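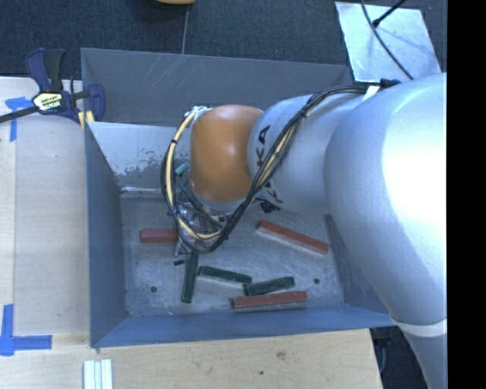 **Unit 2: Securing the Work Cell.** A bin that shifts during a picking task invalidates the taught positions and may bring the gripper into contact with a wall. Fixtures must therefore be secured before the arm is enabled. A bar clamp on the bin rim, with tape corners marked on the table, meets the Plustalon laboratory rule. Cables shall be strapped to the arm.

- Inspect clamps every 300 cycles.
- Record each inspection on Form 439.
- Keep hands out of the bin while the arm is enabled.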